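Category: Short Stories / Border Crossings

The bus stopped at the Dadby crossing before sunrise, and we all went inside with our bags. I had the visa from the consulate in Allden, one entry, 24 days. I had read it so many times that the paper was soft in the fold.

The officer read it slower than me.

"And how do you leave Tirnorik?" he asked.

"By the ferry."

"Where is the ticket?"

I explained that at the consulate they did not ask me for a ticket. He listened politely. Then he pointed to the bench, and I sat on it.
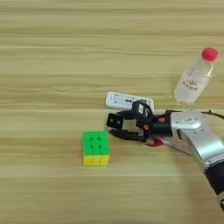

The driver came in two times to look at me. The second time he carried my coat, which I had left on seat 12, and I understood that the bus would go without me.

At the window for currency they sold also ferry tickets. The cheapest one cost 171, and it could not be refunded. I paid. The officer put his stamp without looking at the ticket at all.

I walked down the road to the first village. It was already light, and a woman was opening her shop. She asked how long I was staying.

"I have a ticket back," I said, and I showed it to her.

Contact | © Ekström Stories | Back to top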